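Selton Bedroom: Simulated Gripper Comparison Set
Data card, version of 2022-07-06

Summary

Selton Bedroom is a set of simulated recordings made to compare two gripper models on the same two-armed robot. It was prepared by the manipulation group at Zakska under the direction of Fotini Kouris. All material is rendered; no physical robot was used. Both views below are taken from the robot's side of the room, looking over its body toward the cabinet and the bed.

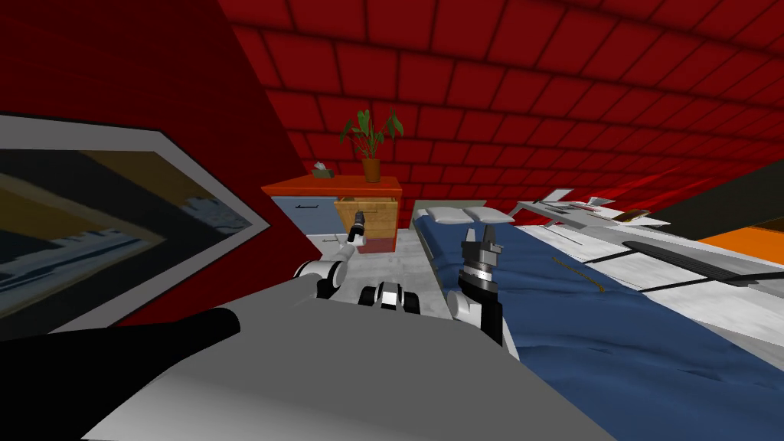
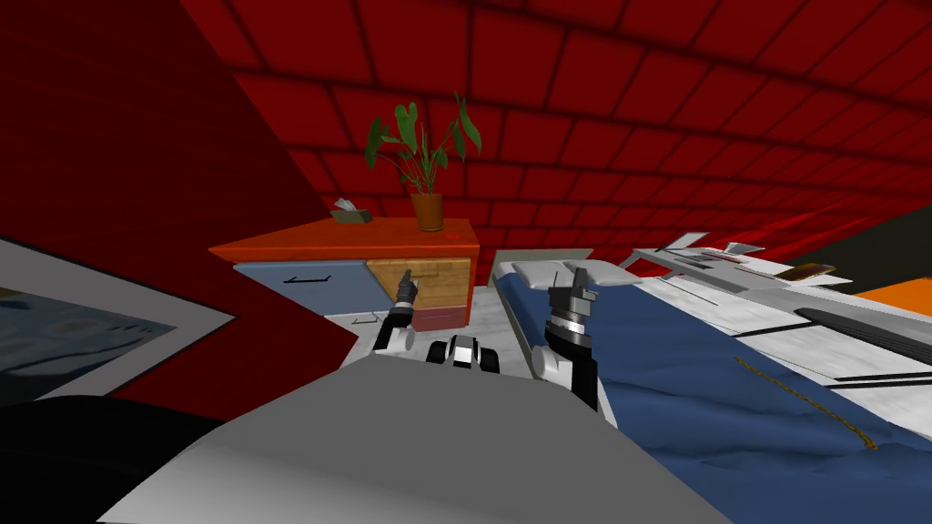
Contents

The set holds 2,300 episodes in 144 room layouts. Each episode contains rendered views, joint positions for both arms, gripper commands and a short written task. The furniture keeps the same general arrangement across layouts. Wall finishes, bedding and small objects are drawn from the Briltia asset library.

Grippers compared

Model A: two fingers, parallel motion, rigid pads.
Model B: two fingers, parallel motion, soft pads with a higher friction setting.

The same model is fitted to both arms in any one episode. The model in use is given in the field gripper_model.

Tasks

1. Open a drawer by its handle and release it.
2. Lift a tissue box and set it down on the same surface.
3. Pick up a thin object from the bed or the floor.

Task 3 is the main reason for the comparison. Thin objects on soft bedding are handled poorly by many contact models, and the results should be read with that limit in mind.

Collection

Episodes were recorded by remote operation in March by Aliki Kokkinos and Thanasis Stamatopoulos, using the Tzavaras controller at 30 commands per second. Labels were reviewed by Sosina Yimer.

Known issues

In 33 episodes the gripper state is delayed by one step — these are marked late_state and should be left out of timing studies. Blanket folds are fixed geometry and do not respond to contact.

Use

The set may be used for research and teaching. It is not suitable for estimating grip force on real hardware. Corrections should be sent to the data office at Zakska, with the episode number and the field concerned.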